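Grasitz 57 Upholstered Headboard
Supplied by Trilthorpe Bedroom Furniture
Last updated: June 27, 2018

The Grasitz 57 is a padded headboard for double and larger beds, sold without a base or mattress. It is delivered in one piece with the cover already fitted. The buyer supplies the bed frame and, for wall mounting, fixings suited to the wall.

Construction

The core is a timber panel, 18 mm thick, cut to the outline and sanded on all edges. Foam is bonded to the front face and carried over the top edge. A polyester wadding layer sits between the foam and the cover so that the curve reads evenly under light. The cover is stapled at the back at 25 mm spacing and finished with a black dust cloth. Fabric is pulled first at the center of the outline and then outward, which keeps any stripe vertical at both ends.

The back panel is drilled for two wall brackets and fitted with threaded inserts for two legs. Brackets and legs are both in the carton. Use one system or the other. Fitting both puts a twist on the panel if the floor is out of level.

Outlines and covers

Three outlines are cut from the same panel size: Straight, Arch and Cloud. Straight has square corners with a small radius. Arch is a single curve from side to side. Cloud is scalloped, with the highest point at the center.

Covers are a woven polyester in sand, stone, dark gray or navy. All four are available plain. Dark gray and stone are also available with a faint vertical stripe woven in. The stripe shows best in side light and is hard to see at night under a ceiling lamp. Order codes begin with 2368 for striped covers and 1556 for plain covers, followed by the outline letter and the width. 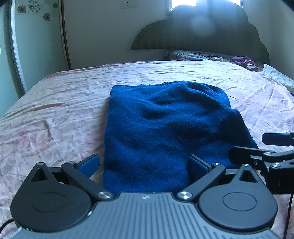
Height should be settled before the brackets go on the wall. Measure from the floor to the top of the mattress, add the height of the pillow as it is normally used, and compare the total with the outline drawing in the carton. With a pillow lying flat across the bed, as on the one with the beige-and-gray cover, a Cloud outline keeps its center hump and side lobes well clear of the bedding. Two pillows stacked upright will hide the side lobes on a low setting. The brackets allow 60 mm of adjustment after drilling, in four steps. Leg mounting allows 40 mm, in two steps.

Windows and outlets

The center of the Cloud outline is 140 mm higher than its ends. Where the bed stands under a window, the hump may cover part of the glass. Check that blinds drop freely behind the panel and that any handle can still be turned. With wall brackets, the gap between panel and wall is 22 mm. With legs, it is set by the position of the bed.

Do not trap a plug behind the panel. An outlet that falls within the outline should be left unused or moved by an electrician before fitting. Keep the back of the panel at least 100 mm from a radiator.

Bedding clearance

The lower 300 mm of the panel is unpadded and covered in lining fabric, as it sits behind the mattress. Leave 10 mm between the mattress and the panel for tucking in sheets. Thick quilts need 20 mm. A mattress pushed hard against the panel will flatten the foam along one line over time, and the mark does not recover.

Cleaning

Vacuum monthly with a soft brush, working down the stripe. Blot spills with a dry white cloth. For marks that remain, use lukewarm water with a little mild soap and work from the outside of the mark inward. Do not steam. Do not use bleach or solvent cleaners. Dark gray and navy covers fade in direct sun, and the top edge goes first. Knitwear and other fuzzy fabrics leave lint on the weave, which comes off with a lint roller or a barely damp rubber glove.

Assembly

Two people are needed for wall mounting. Hold the paper template level on the wall, mark four holes, drill, and fix both wall plates. Screw the matching plates to the panel finger-tight, hang the panel, check the level, then lift it off and tighten. Leg mounting needs a 5 mm hex key, included.

Spare brackets, legs and fixings can be ordered separately. Replacement covers are not sold, but the workshop will re-cover a returned panel in any current fabric. Contact Keabetswe Matlala for spares and Gert Mnguni for re-covering. Please have the order code ready. It is printed on the label under the dust cloth flap, lower left.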